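Keeping a small work desk clean when you have very little time

My desk stands in the corner of the kitchen, between the refrigerator and the window, and for this reason it gets dirty faster than a desk in a normal office. There is flour in the air, there is steam, there are children who arrive with bread in the hand. In the first year I cleaned it only when guests were coming. Now I follow a small routine, and I would like to write it down here, with the mistakes included.

Start with the surface

Take everything off the desk. I know this sounds like a lot of work, but if you clean around the things, you only push the dirt under them. I put my things on a tray in the same order in which they stand on the desk, so they go back quickly.

Wipe first with a dry cloth, then with a damp one. Most people begin with the damp cloth and make a thin gray paste from the dust. For the damp wipe I use 40 drops of mild dish soap in a full bucket of warm water. My neighbor Agustina Carrasco laughed when she heard I had counted the drops, but before that I always poured too much, and the desk was sticky until the evening.

If your desk is oiled wood, do not use the soap every week. Once a month is enough. For a painted or plastic surface you can do it as often as you like.

Rings from cups

Fresh rings come off with the damp cloth. For old ones on painted surfaces, mix a spoon of baking soda with a little water and rub softly with one finger inside the cloth. Stop and look often. I rubbed too long on one place and now it is more shiny than the rest, and I keep the pencil jar standing on it.

On wood I do not use baking soda at all. A little mayonnaise, left for one hour under a paper napkin, helped with a white ring from a hot teapot. It did not help with a dark ring. I think the dark one was already inside the wood.
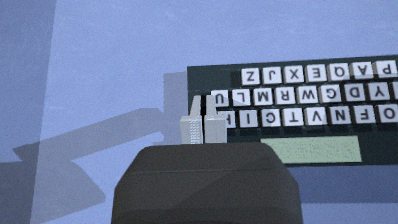

Crumbs are the main problem with everything that has keys, and the method is the same for a calculator, a piano toy or a kitchen scale with buttons. Unplug it or take out the batteries, turn it upside down over the sink and tap the back with a flat hand. Then take a soft paintbrush, the cheap kind for watercolors, and brush between the rows in one direction only. With a computer keyboard I like to stand at its far side, so that the letters are upside down for me, as in the picture. In this way I do not read them, I only see the gaps, and I pull the crumbs toward the back edge and off. A dark keyboard hides grease very well, so look at it from low down, with the light coming from the side.

For the tops of the keys use a cloth that is almost dry, with a little rubbing alcohol on it. Never pour or spray directly. Try it first on one key you do not use much. Cotton swabs are good for the sides of the keys, but they leave small hairs, and you will need the brush again afterward.

Please do not blow with your mouth. It makes the crumbs damp and they stay.

Cables

I had a nest of cables behind the desk for years. Mingxuan Deng, who repairs sewing machines in our street, showed me how he keeps his: each cable is rolled loosely and closed with a strip cut from an old bicycle tube. The rubber holds well and costs nothing. Wash the strips before you use them, or you will have black fingers.

Write the name of the machine on a piece of masking tape and fold the tape around the cable near the plug. Do it at both ends. I did it only at the plug end and still had to follow the router cable with my hand through all the others.

The drawer

A drawer fills by itself. I divide mine with the lids of shoe boxes, cut to the right height. Pens are in front, then tape and scissors, and at the back the papers which I must keep but do not want to see. If a pen does not write on the first try, I give it one more chance on the sole of a shoe – this wakes up many ballpoints – and then it goes.

For the sticky spot that old tape leaves inside a drawer, use cooking oil. Let it stay for ten minutes, wipe, then wash with the soap water. Dry it well before you put paper back.

Cloths and brushes

Cut old T-shirts into squares. The best ones have been washed very many times, as new cotton does not take up water well. Wash the cleaning cloths without fabric softener, because it leaves a film and the next time you will see stripes on the desk.

Rinse the paintbrush in warm water with a little soap and let it dry lying down. If it stands in a glass with the hair up, the water runs into the handle and the hair becomes loose.

When to do it

I do the full cleaning on Sunday, while the soup is cooking. On the other days I only brush the keys and wipe the place where my hands lie. In May, when the window is open and the pollen comes in, I wipe the surface every evening with the dry cloth, and I also close the laptop before I go to bed. The windowsill gets the same cloth last, then the cloth goes into the wash.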